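Do you need a vanity organizer? Probably less than you think

I have been reading vanity tidying advice for years and most of it ends with a basket of products to buy. Acrylic towers, velvet trays, a spinning thing for brushes. I've owned several. The Vurno tower held a lot of lipstick and even more dust, and I gave it away in May.
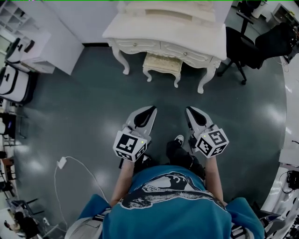 My own rule is duller. If it doesn't fit in the drawers, I ask whether I use it, and the answer is usually no. A small dressing table with two shallow drawers holds plenty for one person.

Start with the drawers, not the top. Everyone does the top first since it's what shows, and then the drawers are still full and the clutter comes straight back up. Empty one drawer onto a towel. Wipe the inside with a barely damp cloth and leave it open until it's dry. Put back what you used in the past two weeks. The rest can sit in a shoebox in the closet, and if you haven't gone looking for it by the end of the month you have your answer.

Drawer liners. The scented paper kind is a waste of money. It curls at the corners and your face powder ends up smelling like somebody's linen closet. Plain shelf paper cut a hair short works fine. I traced the drawer bottom onto newspaper first, after ruining a roll by measuring.

Loose knobs. Small round knobs work themselves loose, and the usual tip is a drop of nail polish on the screw thread. I was doubtful, but it has held on mine. Tighten by hand with a screwdriver and stop when it's snug. A power driver will crack the paint around the hole.

Carved edges and curved legs. This is where the white French-looking furniture makes you pay. A microfiber cloth just snags on scrollwork. Use a dry, soft paintbrush, the two-inch kind, and go from the top down. Skip the melamine sponges on painted wood, whatever the package says. They are a very fine abrasive and they will dull the finish. Lucía Pacheco wrote in to say she uses them on hers all the time with no trouble. Maybe so, but I'd try it on the back of a leg.

The stool. Push it all the way under when you're done, or it becomes a laundry chair. For a pale quilted seat, vacuum along the stitching with the brush attachment before you try anything wet. Baking soda gets recommended for everything, and in quilting it mostly stays in the seams. I was still brushing it out 17 days later.

Chairs on casters. If a desk chair shares the room, keep it clear of the vanity legs. One bump takes a chip out of white paint, and touch-up pens never match. Pull the hair out of the casters with tweezers while you're down there – a gritty wheel will mark a shiny floor.

Shiny dark floors. They show everything. I have tried vinegar, tea and a bottle of something called Drorura, and could not tell them apart from plain water with a drop of dish soap, as long as the mop was well wrung out and I dried it after with an old T-shirt.

Mackenzie Girard asked about lighted mirrors. I don't have an opinion yet. Mine is propped against the wall and works.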